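混装玩具盘

混装玩具盘，又称“杂盘”“大杂盘”，指把材质、用途和来历各不相同的小件玩具集中放在一个浅口容器里的收纳方式，也指以这样一盘玩具为起点的分类与整理活动。盘里常见的东西有小球、毛绒玩具、积木、发泄类捏捏玩具、布片以及混进去的包装物。配套的往往还有若干小盒，用来盛放挑出来的物件。

这一做法在家庭、托育机构和社区玩具室里都能见到，相关的建议和商品也很多。支持者认为它能帮助儿童学习分类，也能让收拾房间变得轻松。这两种说法流传很广，能拿得出的依据却比较单薄，本条目在相应章节里分别讨论。

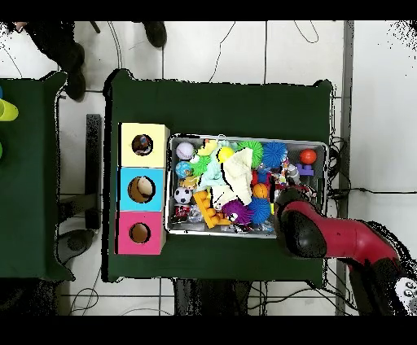
阿约德尔·奥孔克沃（Ayodele Okonkwo）
家居收纳与玩具类条目撰稿人
最后修订：11/06/2026

名称与范围

“混装玩具盘”一词没有公认的定义。有些收纳手册把它限定为浅口托盘，有些则把抽屉、收纳筐甚至床底的扁箱都算进来。本条目采用较窄的用法：容器要浅，要敞口，里面的东西大体一眼可以看到，伸手就能拿。深筐和带盖的箱子在使用上差别很大，另见“玩具箱”。

“杂盘”是口语，常带一点无奈的意思，说的是没有来得及分的那一盘。“分类盘”则多见于商品名，指里面带格子的托盘，与本条目所说的不是一回事。有的商家把二者混用，购买时要看清有没有隔板，光看名称很容易买错。

还有一种用法把“杂盘”同蒙氏教具里的托盘联系起来。两者的共同点仅限于都有一个托盘。蒙氏托盘通常只放一项工作所需的物品，排列有序；杂盘里什么都有，顺序也谈不上。把普通杂盘叫作“蒙氏风”，多半是为了卖得贵一些。

由来

常见的说法是，杂盘源自托育机构放学前的收拾环节：来不及把玩具逐一归位，便先扫进一个大盘，第二天再分。这个说法听上去合理，但没有可靠的书面记载，转述者之间也互相引用，追到最后往往是同一段没有出处的文字。另一种说法把它归到旧货摊的“一盘通卖”，同样无从查证。

稍微可信的材料来自Humden镇的一间社区玩具室。该玩具室保存着历年的借还登记本，其中有一栏叫“混盘”，记录整盘借出、不按件登记的玩具。登记本说明这种做法在当地早已有之，但也仅此而已，据此断定Humden是发源地就过头了。几本面向家长的小册子却正是这样写的，还添了一段关于创办人的故事，登记本里找不到半点影子。

容器

杂盘的主体是一个浅口容器。常用的有金属盘、金属网盘、塑料托盘、藤编浅筐和硬纸板盒盖。条目所附图片里用的是金属托盘，盘下铺着深绿色的桌布，旁边立着一摞三只带圆孔的盒子，分别是浅黄、浅蓝和亮粉色。

金属网盘的优点是通风，灰尘和碎屑会从网眼漏下去，洗过的东西摊在里面也容易晾透。缺点同样来自网眼：细小的配件会漏，带软刺的橡胶球会勾住，针织布的线圈也会被挂起来。盘沿如果有焊点毛刺，拿玩具时可能刮手。用手指沿盘边慢慢摸一圈，比看产品页上的“圆润工艺”几个字管用。

塑料托盘轻，便宜，掉在脚上不疼。用久了会发黏或泛黄，底部的细划痕里容易积脏。透明的款式常以“看得见才找得到”为卖点，可是对于敞口的浅盘来说，人本来就从上面往下看，侧壁透不透明意义有限。

藤编浅筐好看，拍照尤其好看。缝隙里会卡住小零件，饼干渣也会卡住，清理起来费事。一些家庭买来之后改放水果，这大概是它更合适的去处。

至于尺寸，各家建议从“一臂长”到“半张桌面”都有，没有哪一种说明过理由。比较实际的办法是看桌子和柜子：盘子放在桌上，旁边还要留出摆小盒的位置；收起来的时候，柜子要放得进去。深度以最大的一只球能露出一截为宜，再深就成了箱子，底下的东西会长期没人碰。

盘下垫布

在盘下铺一块深色布是常见的做法。布能减少金属盘在桌面上拖动的声音，也能让滚出来的小球慢下来。深绿、藏青、炭灰都有人用，浅色玩具落在上面比较容易看见。

有的文章说绿色桌布“有助于专注”，并称这与台球桌、阅览室的传统有关。这种说法应当存疑。台球桌用绿色另有来历，阅览室里也未必都是绿的，从这些例子推不出儿童对着绿布就会坐得更久。选颜色时考虑它与玩具的反差和耐不耐脏就够了。

桌布过长会垂到孩子手边，有被整块拽下来的危险，连带着一盘玩具一起落地。布边宜收短，或者用桌布夹固定。

内容物

杂盘里的东西大多不是成套买来的。它们有的来自生日聚会的小礼包，有的是大套玩具剩下的零件，有的是路边店里顺手买的。下面按种类说明，排列先后没有特别的含义。

小球类

小球在杂盘里出现得最多，也最麻烦。仿棒球、仿足球、仿篮球和网球各有各的弹性，地球图案的软球则多半是捏着玩的。外形像运动用球的东西，材质可能是发泡塑料，也可能是实心橡胶，两者砸在玻璃上的后果大不相同。分类时如果只看图案，会把软硬不同的球归到一起，孩子按“可以在屋里扔的”去拿，就容易出错。

不少收纳建议把“球”作为一类，理由是形状一致。形状一致恰恰带来收纳上的困难：球会滚，会在浅盒里越堆越高然后散开。把它们同布片放在一处，反而稳当得多。讲究“同类相聚”的人不喜欢这个办法，但它在桌面上行得通。

带软刺的球

这类球俗称刺刺球、毛毛球、海胆球，名称混乱，有时还分长丝和短刺。它们柔软，抓握容易，颜色也鲜亮，在盘里十分显眼。有些款式加了眼睛或卡通脸，于是又产生一个分类上的老问题：一只长着脸的刺球，该算球，还是算玩偶。

商家常说带刺的表面可以“刺激触觉神经发育”。触觉丰富的玩具摸起来确实有趣，孩子也愿意拿，这一点不难观察到。从愿意拿到神经发育之间隔着很长一段路，包装背面的一行字不能代替这段路上的证据。

实际使用中值得留意的是它们沾灰的本事。软刺之间会夹住头发、绒毛和面包屑，掉在地毯上滚一圈便需要清洗。时间久了表面会发黏，发黏之后洗也洗不回来，应当丢弃。细丝可以被扯断，仍爱把东西放进嘴里的孩子不宜玩长丝款。

毛绒与软胶玩具

小毛绒玩具在杂盘里通常压在下面，因为它轻，又容易被别的东西盖住。软胶鸭子一类原本是洗澡玩具，转到杂盘前要把里面的水挤净，底部有气孔的尤其如此。气孔鸭子内部是否发霉，从外面看不出来；用力一挤，若有黑点出来，就不必再留了。

关于毛绒玩具，有一条流传很久的建议，说是装袋放进冷冻室可以除螨。低温能否达到所说的效果，要看温度和时间，家用冷冻室各不相同，而且死掉的螨虫和灰尘仍留在填充物里。能洗的还是洗，不能洗的少买。

积木与方块

单块积木进入杂盘，一般意味着它已经同原来的那一套分开。塑料拼插块、木头方块和大颗粒积木混在一起，彼此并不能拼合。有的家长把它们留着，想着总有一天凑齐；多数情况下凑不齐。比较省心的做法是整理时把积木单独捡到一边，每到换季同大套积木核对一次，对得上的归队，对不上的就当作独立的玩具看待。木头方块可以当垫脚、当柱子、当“货物”，离开整套也还有用处，塑料拼插块则差一些。

布片

手帕、小方巾、针织布和印着圆点、爱心的薄布，时常同玩具混在一起。它们有时是给玩偶盖的被子，有时只是上次擦完桌子忘了拿走。布片在杂盘里的地位有争议。一派认为布会遮住别的东西，妨碍寻找；另一派认为把布掀开看看下面有什么，正是孩子喜欢杂盘的地方。

两派说的都对一部分。如果目的是快速归位，先把布全部抽出来，后面会顺手很多。如果目的是让孩子自己翻找，留下布片也无妨，只是不要留得太多，否则整盘看上去就像一堆待洗衣物。

罐子与包装物

空饮料罐、仿罐头造型的玩具、小袋子和透明包装纸，是杂盘里最没有争议又最常被忽略的一类。真的饮料罐罐口锋利，不应放进儿童够得到的盘里；仿造的罐子则要看接缝。透明塑料袋和薄膜有蒙住口鼻的危险，见到就该取出。很多整理教程的示范图里，盘子边上总有一两张包装纸没有拿走，教程正文却只字不提。

小盒

与杂盘配套的小盒，用来接收挑出来的东西。常见形式是纸盒或木盒，口开在上面或前面，有的干脆只开一个圆孔。彩色的盒子便于用颜色指代，“放到蓝的里面”比“放到左边第二个里面”好懂。

带圆孔的盒子有几处不便，销售页面上不大提。孔的大小决定了什么能放进去，体积大一点的毛绒玩具要塞，硬的东西则根本过不去。东西进去以后，拿出来要靠倒或伸手掏，孩子的手进得去，大人的手未必。盒内光线暗，底下有什么不容易看清。因此圆孔盒更适合做投放游戏，作为长期收纳并不理想。

叠放是另一个常被夸大的优点。三只盒子竖着叠起来省地方，但要从最下面那只取东西，就得先搬开上面的。若盒口朝前，叠放才算方便；盒口朝上时，叠放等于把下面的盒子关上，除非像台阶那样错开，留出孔来。错开叠放又牺牲了稳固，碰一下容易滑下来。所谓“省空间”究竟省了多少，放到自家桌上一试便知。

材质方面，纸盒轻，倒下来不伤人，受潮会软。木盒结实，棱角需要打磨。给纸盒刷颜料或贴彩纸是许多家庭的手工项目，成品的寿命取决于孩子多久会坐上去一次。

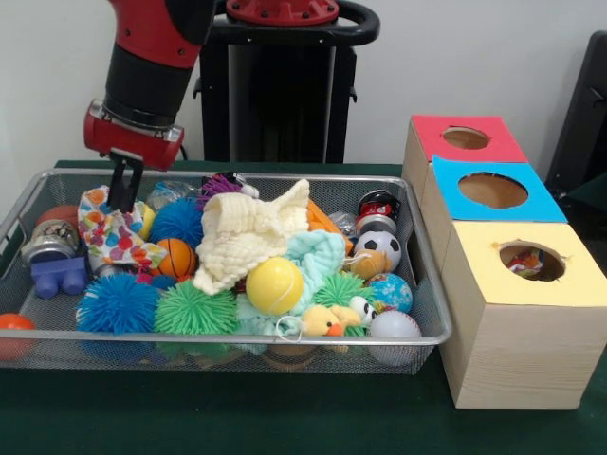 分类方法

分类方法的选择，是讨论杂盘时争得最多的部分。各种方法都有人推荐，推荐者往往只展示对自己有利的一盘玩具。

按颜色分

最直观，照片效果也最好。黄的放黄盒，蓝的放蓝盒，两三岁的孩子也能参与。问题出在多色物件上：棒球是白底红线，足球黑白相间，地球图案的球又蓝又绿，印花布什么颜色都有。遇到这些，孩子会停下来问，大人给出的答案前后往往不一致。

按颜色分完之后，找东西也不方便。想玩球的时候，球散在各个盒子里。人们平时说“那只鸭子在哪儿”，很少说“那件黄的东西在哪儿”。作为一次性的游戏，按颜色分很好；作为每天的收纳制度，它坚持不了几天。

按种类分

球归球，积木归积木，毛绒归毛绒。这是成年人最习惯的分法，也是大多数手册的默认选项。它的弱点在边界：长脸的刺球、可以捏的地球、做成罐头样子的机器人，都可以有两种归法。手册通常的回答是“由家庭商定”，等于没有回答，不过也确实没有更好的回答。

种类分得越细，盒子就越多，盒子多了之后孩子记不住，大人也懒得走过去。不少家庭起初分出十来类，后来又悄悄合并回三四类。与其一开始就细分，不如从粗分起步，哪一盒总是满出来，再把那一盒拆开。

按材质分

软的一盒，硬的一盒，布一盒。这种分法不起眼，推荐的人少，却有几项实际好处：清洗方式相同的东西在一起，扔起来危险不危险也一目了然。缺点是从外观不一定能判断软硬，要逐件捏一捏。孩子对捏一捏这一步通常没有意见。

按使用频率分

常玩的留在盘里，不常玩的收进盒子放到高处。此法需要有人记得什么是常玩的，而大人的印象和孩子的实际偏好往往不同。Humden玩具室曾经试过由工作人员挑选“热门”玩具摆在外面，登记本上的批注显示，孩子们照旧去翻后面的架子。批注只有寥寥几句，不足以推翻这种分法，用来提醒人不要太自信倒是够了。

不分

还有一种做法是索性不分，让杂盘一直是杂盘，只定期取出破损和危险的东西。收纳书很少为它留篇幅，大概因为不分类就不需要买盒子。对于玩具总数不多的家庭，不分未必不可以。判断的标准很简单：孩子要找的东西能不能在不倒翻整盘的情况下找到。能找到，就没有必要再折腾。

整理的步骤

以下步骤综合了若干手册的内容，删去了其中没有道理的部分。

先把桌面清出来，铺布，放稳托盘，小盒摆在惯用手一侧。有人主张小盒必须从左到右按彩虹顺序排列，这一条可以不理会。

取出包装纸、塑料袋和空罐。接着抽出布片，抖一抖，放到一边。布里经常裹着小东西，抖的时候应当在盘子上方进行。

然后从最大的物件开始拿。大球拿走之后，底下的小物件自然露出来。从小件开始挑的人会发现每挑一件都要拨开别的，球滚下来又盖住刚才的空处。这一点经得起试验，随便找一盘玩具，两种顺序各做一遍就能感觉出差别。

拿的时候一件一件拿。一次抓一把看似快，抓到手里还要再分，掉在地上的也多。孩子喜欢一把一把地抓，不必太纠正，盘子周围留些空地即可。滚出盘外的球先不捡，等全部分完再一起处理。

遇到不知道该放哪里的，放进一只“待定盒”。待定盒在各种教程里评价不一，有人说它是拖延的借口。事实上没有待定盒的时候，犹豫不决的东西就会留在盘里，效果一样，只是不好看。待定盒应当小，满了就处理。

最后把盘子空出来擦一遍。金属网盘要连底下的布一起抖，碎屑都在布上。

整个过程用多长时间，取决于东西多少和旁边有没有人捣乱。市面上有“4分钟整理法”，出自Bassey收纳课程的宣传单。宣传单没有说明盘里放了什么、由谁操作、孩子在不在场。按该课程的示范视频来看，计时从第一件玩具离盘开始，布和包装已经提前取走。把这些准备都算上，4分钟这个数字就失去了意义。

儿童参与

让孩子参与分类，普遍被当作杂盘的主要价值。常见的表述是：分类能够培养逻辑思维、观察力以及责任感。这类句子在不同网站上几乎一字不差，可见抄写的成分多于研究的成分。

可以说得比较踏实的只有以下几点。幼儿在分类活动里会使用颜色和形状的词，大人在旁边说话，孩子便多一些听到和说出这些词的机会。挑拣小物件需要手指配合，与吃饭、扣扣子一样，都算得上练习。孩子若是自己放的，过后比较容易记得在哪里，但也常常不记得。

至于“从小分类的孩子长大后更有条理”，没有见到像样的依据。持此说的人多半举自己的孩子为例，不举邻居的。即便某个家庭的孩子确实有条理，也难以分清是杂盘的功劳，还是因为家里大人本来就爱收拾。

年龄方面，一岁多的孩子更愿意把分好的东西重新倒出来。这不算失败，倒出来就是这个年龄段的玩法。三岁前后可以给出一条简单的规则，例如“球都放这里”。规则一次给一条，两条同时给，结果往往是两条都不执行。学龄儿童会对规则本身提出异议，大人应当有所准备，尤其是在地球图案的球算不算球这类问题上。

把整理当作奖惩，是手册里分歧较大的一点。有的主张收完给贴纸，有的反对。贴纸在头几次通常有效，之后孩子要的是更大的贴纸。反对者则主张“让孩子体会整洁带来的满足”，问题在于很多孩子并不觉得整洁令人满足，他们觉得满满一盘才令人满足。

安全

杂盘集中了来源不同的小物件，安全检查因此比成套玩具更难。成套玩具的包装上有适用年龄，拆散之后年龄标示也随之丢失。一只小球原本属于大孩子的游戏，混进盘里就到了小孩子手上。

检查时应当留意直径小到可以整个放进嘴里的东西，松动的眼睛和纽扣，开裂的塑料，露出的弹簧，以及电池盖没有螺丝固定的电子玩具。纽扣电池和小磁铁一旦发现，立即取出，放到儿童够不着的地方。

有的家庭用卫生纸筒芯测试大小，能穿过筒芯的不给幼儿玩。这个土办法大致可用，但它只能挑出一部分，形状细长的东西可能横着过不去、竖着却能吞下。通过了筒芯测试，也仍旧需要大人在旁边看着。

托盘放在桌上时不要压住桌沿，孩子够东西会把盘子往自己这边拉。装满的金属盘并不轻。放在地上使用可以省掉这层担心，代价是地上很快到处是球。

清洁

不同材质放在一盘，清洁方法就不能统一，这是杂盘最实在的缺点。

硬塑料可以用温水加少量洗涤剂擦洗，再用清水过一遍。木块不宜浸泡，用拧干的湿布擦，摊开晾。网球、布面球吸水，洗完干得慢，干不透会有气味。针织布和小方巾装进洗衣袋机洗，印花的先单独洗一次看看掉不掉色。带软刺的球放在水里轻轻揉，甩干后倒扣在网盘上，网盘在这种时候比平时有用。

消毒喷雾的必要性常被高估。日常情况下洗净晾干已经足够，家里有人生病时再考虑消毒，并且要按产品标签上的接触时间来做。许多人喷完马上擦掉，这样做的主要成果是气味。

多久洗一次，说法从每天到每季度都有。每天洗一盘杂盘的人想必存在，撰稿时没有找到。以看得见脏、闻得到味、有孩子生病之后为准，就不会差得太远。

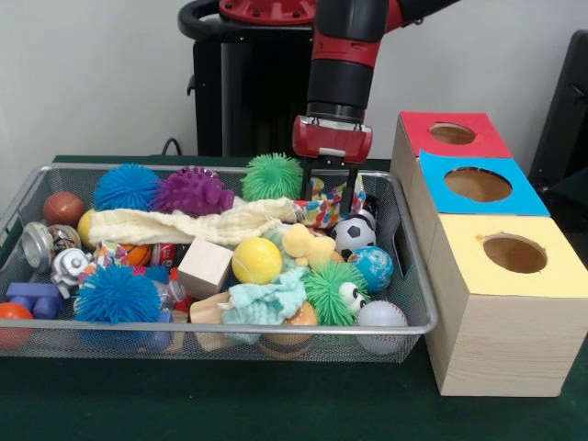 商品化

随着收纳内容走红，杂盘也变成了商品。典型的套装包括一只托盘、几只彩色小盒和一叠标签，有的还附带玩具，即专门买来弄乱再整理的玩具。

Tamovis是较早推出这类套装的牌子，说明书里写明内含100件小玩具，并称“件件不同”。从说明书附带的清单看，同款换色也算作不同。对于练习按颜色分类的孩子来说，换色倒是有用；对于希望孩子接触多种材质的家长，清单里占大头的是同一种塑料。套装的盒子孔径偏小，随附的玩具刚好放得进，家里原有的玩具大多放不进。是否有意为之，无从得知。

Rereo走的是另一条路，只卖盒子，主张玩具用家里现成的。这个主张比较可取，不过它的盒子按尺寸逐级出售，买齐一摞的花费并不低于整套产品。其宣传语称90%的家庭“使用一个月后不再需要额外整理”。该数字的来源注明为用户回访，回访了多少人、怎样挑选、如何理解“额外整理”，一概没有交代。买了盒子又愿意填回访表的人，本来就倾向于满意。在补上这些信息之前，这个比例不宜引用，遗憾的是它已经出现在许多文章里，而且有时连Rereo的名字都省掉了。

标签也是争议较少而浪费较多的一项。给不识字的孩子用文字标签没有意义，图片标签好一些，但盒里的东西一换，标签就错了。错误的标签比没有标签更容易让人找错地方。在盒口露出一件样品，效果与标签相当，不花钱。

自制的办法很多。鞋盒盖可以当托盘，纸箱割个孔可以当小盒，割孔之后用胶带把切口包好。自制品不如成品整齐，坏了却不心疼。

流传的说法

关于杂盘，还有几种说法时常被引用，在此一并说明。

“玩具越少，孩子越专注。”这种说法有一定的道理，面前东西少，选择确实简单。但它常被用来推出“杂盘有害”，推得太快。一盘杂物里孩子可能只盯着一只鸭子玩很久，也可能每样碰一下就走，与孩子当天的状态、年龄和时间都有关系。

“乱的盘子激发创造力。”与前一条方向相反，流行程度不相上下。把不相干的东西放到一起，孩子的确会做出些奇怪的搭配，例如让棒球盖着手帕睡觉。称之为创造力也可以，只是很难证明整齐的盘子里就不会发生。两条说法可以出现在同一位作者的前后两篇文章里，这件事本身值得读者注意。

“1000小时法则。”据称孩子累计分类满1000小时，便会养成终身习惯。这一说法没有出处，算法也经不起推敲：每天分半小时，也要五年多，届时孩子早已不玩这些东西。该数字大概是从别的领域搬来的整数。

“一进一出。”每添一件新玩具，就送走一件旧的。作为控制总量的办法，它简单易行。执行中的难处在于“件”的定义，一袋弹力球算一件还是算很多件，送走的由谁决定。孩子挑出来送走的往往是大人刚买的。

在社区玩具室中的使用

社区玩具室使用杂盘，目的与家庭有所不同。整盘借出省去了逐件登记的麻烦，归还时只看总体是否大致完整。Humden玩具室的规定是，九月换季时把所有混盘摊开重新分配，破损的剔除，成套的零件设法归队。规定写得清楚，执行得如何则要看当年的人手，登记本上有些年份的九月是空白的。

整盘借出也带来归属不清的问题。还回来的盘里多出几件东西，少了几件别的，是常有的事。严格的玩具室会逐件拍照存档，宽松的玩具室认为总有进有出。主张拍照的人说丢失率因此下降，但拍照的玩具室同时也减少了小件的数量，下降应归功于哪一项说不清楚。

对借用家庭来说，杂盘的吸引力在于新鲜。盘里的东西自家多半也有类似的，换一批便又好玩几天。至于新鲜感过去之后怎样，借期一般已经到了。

评价

支持杂盘的一方强调方便：收得快，摆得开，孩子够得着。反对的一方指出，收得快是因为把分类推迟了，迟早要有人来分。两种意见描述的是同一件事的前后两段，因此争论很难有结果。

撰稿人倾向于较低的期待。一只浅盘加两三只盒子，能够把散在桌上和地上的小东西拢到一处，破的脏的也比较容易发现。对发展、性格或习惯的种种许诺，目前都缺少可以核对的材料。购买套装之前，可以先用家里的烤盘或盒盖试上一周。若一周之后盘子还在桌上、孩子还去翻它，再考虑换一只像样的；若盘子已经被拿去放钥匙和零钱，也就省下了一笔钱。

待补充内容

本条目“由来”一节仍缺少Humden以外的材料。关于金属网盘与塑料托盘在托育机构中的使用情况，现有来源多为商品页面，不足以支撑论述，欢迎补充有日期、有署名的资料。“流传的说法”一节收录的条目，如有原始出处，请附在讨论页，转载文章不作为出处。

参见

玩具箱
玩具室
积木
洗澡玩具
收纳标签
桌布夹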